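4. What the read-a-thons showed us

4.1 How pledges came in

We start with the pledge sheets, which turned out to be the richest source in the whole project. Both schools, Grinora Elementary and Carnumside Elementary, ran their read-a-thon in January, and both sent home a paper sheet with columns for the sponsor's name, the amount per book and the amount paid. Children wrote on them, younger brothers and sisters drew on them, and grandparents left notes in the margins. We had planned to use the sheets only for the money. By the end of the first afternoon of data entry we were reading the margins too.

At Grinora, families could choose between the paper sheet and Helmy, the online pledge page that the school had set up the previous fall. At Carnumside there was only paper. The difference gave us a simple comparison, though not a clean one, as the two schools also differ in size and in how many families live within walking distance. We come back to this in Section 5.

Across the two schools, 200 families agreed to share their pledge records with us. Their children had collected pledges from parents, neighbours, coaches, piano teachers, the man at the bottle depot and, in one case, a dentist. The spread of sponsors was much wider than we expected. Earlier writing on school fundraising tends to treat it as something parents pay for twice, once with their time and again with their wallets. Our sheets show a good deal of that. They also show children walking up to adults they barely know and explaining what a school library is for, and we think that deserves far more attention than it has had.

Most pledges were made per book. A smaller group of sponsors gave a flat amount, and these tended to be people who lived far away and heard about the read-a-thon by phone. On Helmy the flat gift was the first button on the page, and flat gifts were much more common there. We can't say for certain that the order of the buttons caused the difference. A distant aunt is more likely to use a web page in the first place. Still, several parents told us they pressed the first button because they were in a hurry, and any school setting up a page of this kind might want to think about which button goes on top.

4.2 What the children did with a per-book pledge

The per-book pledge changes the child's week. We saw this clearly in the reading logs, which teachers at both schools kept in the classroom and let us copy. Children with mostly per-book pledges logged more titles, and the titles got shorter as the week went on. Teachers had warned us about this and they were right! A Grade 4 log from Carnumside opens with a long novel, moves on to a book about sharks, and finishes with a string of picture books read in one evening to a baby cousin.

Is that a problem? We went in thinking it might be. The teachers mostly thought it was not, and they talked us round. Reading picture books aloud to a baby cousin is reading, and good practice at that. What the teachers did mind was the pressure on slower readers, who saw the class chart filling up beside other people's names. Carnumside took the chart down partway through the week and used a single paper bookworm for the whole class, adding a segment for each finished title. The logs from those classrooms show steadier reading afterward, and the children we spoke with seemed to like the worm a great deal. One wanted to know if it could go out the door and down the hall. It did.

Grinora kept individual charts but counted minutes instead of titles. The per-book pledges then had to be converted, which made extra work at the collection stage and some confusion among sponsors. Two teachers suggested asking for pledges by the minute from the start. We would be keen to see a school try it, with the caution that "a nickel a minute" can add up faster than a generous neighbour has bargained for.

4.3 Collecting the money

Every school fundraiser has a gap between what is promised and what arrives, and it is usually guessed at in the parking lot. With the sheets in hand we could look at it properly. The gap was small at both schools. Where it did appear, it was nearly always with sponsors the child saw rarely, and nearly always with paper. A child who has to go back to a neighbour's door in January, in the dark, after supper, may just not go.

Ermelinda Serrano, who taught Grade 3 at Carnumside during the study, had a way of handling this that we liked so much we asked if we could describe it. She gave each child a folded card to leave with the sponsor at the time of the pledge. The card thanked them, named the school library, and left a blank for the number of books. When the week was over the child filled in the number and slid the card under the door with an envelope. Envelopes came back to the office for days, some with cheques, some with change, a few with extra. In her class the gap almost closed.

The office staff at both schools told us the same thing about change. It takes time to count and the bank is not always pleased to see it. At Carnumside, coins were rolled at a table in the library by Grade 6 students, who worked it into their math unit and were (in our view rightly) proud of the result. The library received 900 dollars from the coin envelopes alone. The combined total for the two schools, once everything was in and the online fees had been taken off, came to just over 3,000 dollars, and all of it went to books.

4.4 How families felt about small pledges

Our interviews with parents were held after the totals had been announced, so people already knew the read-a-thon had gone well and were in a cheerful mood. We keep that in mind in reading them. Even so, one theme came up so often, and with so little prompting, that we give it a section of its own. Parents worried that a small pledge would look bad.

The worry took different forms. One mother at Grinora said she had waited to see what others wrote on Helmy before entering her own amount, and then entered a bit more than she had planned. A father at Carnumside wrote his pledge at the bottom of the sheet so that it would not be the first thing a neighbour saw. Several families gave nothing in their own name and put their effort into helping the child find other sponsors. We had coded these families as non-donors in our first pass. After the interviews we went back and changed the code, as it plainly missed what they had done.

Figure 2. A white bowl and a small dish on a green cloth. 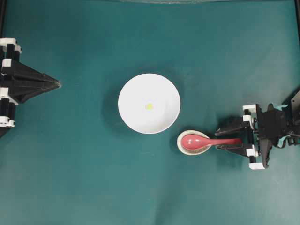 Small pledges mattered to the totals in a way that few parents guessed. When we sorted the paid amounts at Carnumside from least to most, the lower half of the list still paid for a full shelf of early readers, and those were the books most often borrowed in the weeks that followed. It is easy to see why parents guessed otherwise, though. A gift on its own looks lost, much like the one small yellow round in the middle of the white bowl in Figure 2, with all that bare white around it. On a sheet or a screen, one small amount under a large heading gives the same feeling. We think schools could do a lot for families simply by showing pledges in groups — by classroom, or by what they will buy — so that no single line has to stand alone.

Trollasano, the regional reading program that both schools belong to, has since changed its sample pledge sheet along these lines. The new sheet has no column for the amount that other sponsors can read. Each sponsor gets a slip, the slips go into an envelope, and the child carries the envelope. We had no part in designing it beyond sharing our early findings, and we were delighted to see it. The sheet was posted for member schools on Jul 2, 2020, too late for us to study it in use.

4.5 What the children remembered

We close the results with the children, partly because their answers surprised us the most. We asked each child what they remembered about the read-a-thon. We expected prizes. Grinora had given out bookmarks and a pyjama day, and the pyjama day did get mentioned, with real feeling. But more often the children talked about a person. They remembered who had sponsored them and what that person had said. A Grade 2 boy told us that his bus driver had pledged and then asked him every morning which book he was on. A girl in Grade 5 had learned that her neighbour once worked in a library and had kept the date stamp.

Talk of this kind does not show up in a fundraising report, and we don't know how to put a value on it. We do think it can be planned for. A school could ask each child to tell one sponsor about one book, in person or by phone, as part of handing back the sheet. It costs nothing and fits inside an ordinary homework slot. Teachers at both schools were eager to try it — one had already drafted the note home before our interview was over — and we have asked to follow along when they do.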